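Open day at Rocha: two arms and a bag of kibble

If you missed the open day at our Rocha building, you missed a good one! We had 363 sign-ups and still found room for the people who turned up at the door, and by mid-afternoon there was a line all the way back to the coat racks.

The Prirnik group had the bench that kept pulling people in. They have been working on two-armed handling since February, and they brought the pet food job with them: a soft, crinkly bag, kibble and bowls. It sounds like a small chore until you try to think it through for a machine. A bag like that changes shape every time you touch it, the opening wanders, and the food inside slides wherever it likes. I went over meaning to stay for one run and ended up watching for most of an hour (sorry to the Fomley team, whose talk I walked into very late).

What I liked best was how open the presenters were with questions. How hard do the grippers squeeze? What happens if the bag rips? Could it do this in my kitchen? They answered the last one with a cheerful "not yet" and then spent ten minutes on the reasons, with kids leaning in from every side. They have logged 390 practice runs on this task so far and want to reach 600 before they move on to something new.

Pivus will host the next visit, and they have promised 3 benches with more time at each. Sign-up is at the front desk, and please put your name down early if you want a morning slot.

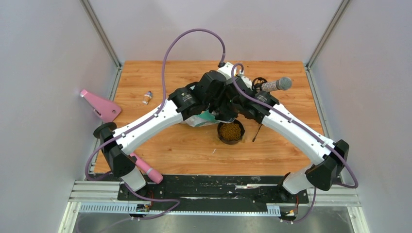
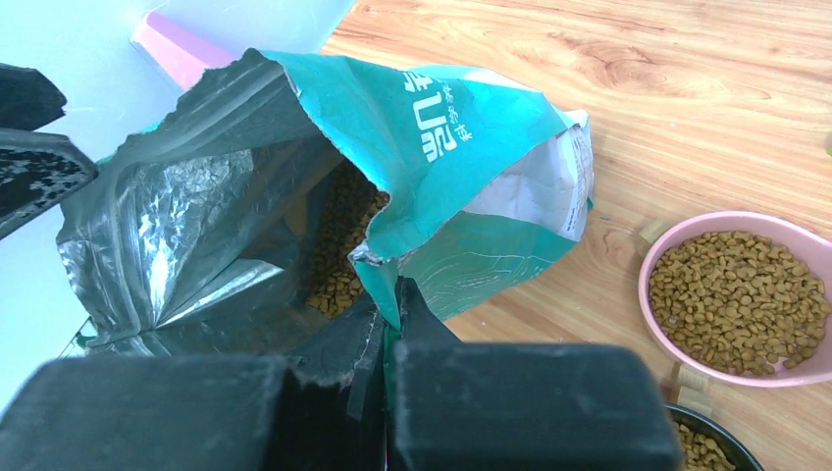
The pet food bench at Rocha. First picture: both arms over the table. Second picture: the open bag, close up from the gripper.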